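Danura Harness Bench: Frequently Asked Questions

Most of what follows was answered by Jarrah Whitcombe, who builds and repairs small wiring harnesses at the Murow workshop and would like to be asked the same things less often.

What counts as a small harness?

Anything with a connector at one end, a few leads at the other, and a total length you could lose in a coat pocket. We make them up for lamps, pumps, bench supplies and the occasional espresso machine. If yours is longer than the bench, call first. If it came out of a car, call somebody else.

Do I need to send the whole machine?

No. Please, no. Unplug the harness, put a label on it and send that. The last person who sent the whole machine also sent the water that was in it.

How should I label it?

Masking tape and a pen are fine. Write your name, what the harness came out of, and which end goes where, if you know. "Left" is a poor label. Left of what? We have a drawer of parts marked "left" and it's doing very well.
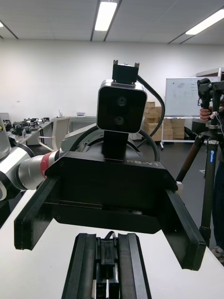 Labels should go around the cable, close to the plug, with the writing facing out. Don't stick tape over the contacts. Don't staple anything to anything.

Which connectors do you work with?

Round metal ones with a flange, flat plastic plugs, ring terminals, spade terminals, and a few older types that we keep because Ferrand Street Surplus was closing and we have no self-control. Send us a picture of the face of the connector before you mail it. The face is the end with the contacts. We get a lot of very nice pictures of the other end.

Can you match the wire colors?

Usually. Green-and-yellow striped wire is for protective earth and we won't use it for anything else, however well it would go with your speaker cabinet. For the rest we match what we have on the shelf, and if we run out of brown we'll write to you before doing anything creative.

What does the rubber boot do?

It's a strain relief. It keeps the wires from bending sharply where they leave the connector, and bending there is how most of the harnesses we see met their end. If your boot has slid down the cable, slide it back. If it has split, we'll replace it while we're in there.

Can I crimp my own ring terminals?

You can, and with a proper ratcheting crimper you'll do fine. Pliers are another matter. A good crimp survives a firm tug by hand. If the ring comes off between your fingers at the bench, be glad it happened there and start over with a new one. Used terminals don't get a second life.
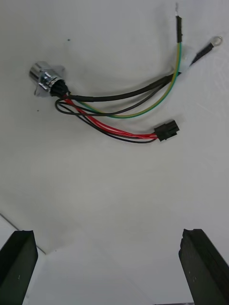
Match the ring to the stud as well as to the wire. A ring that's too big will sit under the washer looking perfectly happy for months, and then you'll be writing to us.

How long does a repair take?

Allow 5 working days from the time it reaches us. In January allow more, as that's when everyone in Uketwood finally opens the box in the garage.

What does it cost?

A straightforward rebuild is 80 dollars, including terminals and a new boot if it needs one. Odd connectors cost extra and we'll tell you how much before we order. Return postage is on you.

Do you test everything?

Every conductor gets a continuity check end to end, and then we check that none of them has made friends with its neighbor. You get the results on a slip of paper in the bag. Keep the slip, it has your job number on it.

Can I drop things off in person?

Yes, between 2 and 4 in the afternoon. Ring the bell and give it a minute. Both hands are usually full.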